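Checking finger grip on a two-arm bench cell before you trust it

Updated Jan 5, 2023

The Ollska setup guide says a new pair of fingers is ready to use once the homing routine passes. I don't believe it, and I'd suggest you don't either. Homing tells you the motor found its end stops. It says nothing about whether the fingers hold a smooth plastic part without letting it creep.

What follows is the check we run on the Alton bench after any finger swap. Allow most of a morning the first time.

Step 1. Look at the fingers with the power off

Wipe both pads with a dry cloth. Move each finger by hand and feel for play at the root. A little give is normal on this type. A click is a loose screw, and no amount of tuning will hide it. Check the screws on the camera mount as well. A mount that shifts will look exactly like a grip problem in the wrist view, and you can waste a day on that.

Step 2. Close on something awkward

The Vogler test block that comes in the kit is square, rubbery and easy. Everything passes on it. Pick a part from the real job instead, with rounded corners and a hard surface. Ours is a mint-green plastic piece with two small slots in the top face. Close at the lowest force setting, go up one step at a time, and stop when the part no longer turns under a light push from your finger. Keep the other arm parked and disabled while your hand is in there.

Watch the wrist view as you go. You want both fingers meeting the sides of the part, with the slots still in clear sight. Leave the usual clutter on the table. A cell tuned on a bare surface may behave differently once there are loops of white cable behind the part. 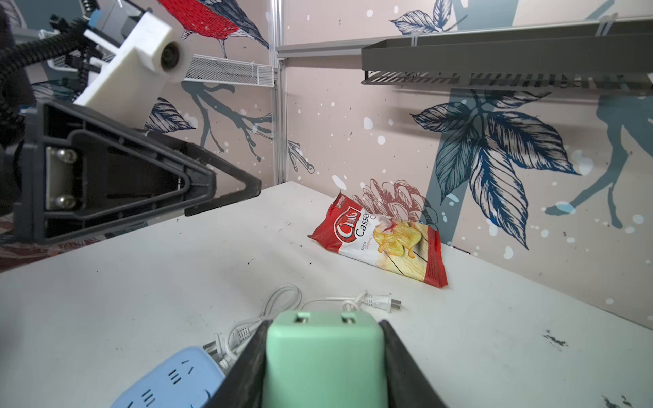 Step 3. Hold, then move

Hold the part still for 2 minutes, then run six slow moves from side to side. If it has slipped, go back to step 2 and raise the force by one step. If you reach the top setting and it still slips, change the pads.

Step 4. Write down the number

Record the force setting and the pad type. The Clisach pads are sold as good for 1000 cycles. Ours needed changing well before that in August, so I treat the figure as a sales claim and repeat step 3 every three weeks.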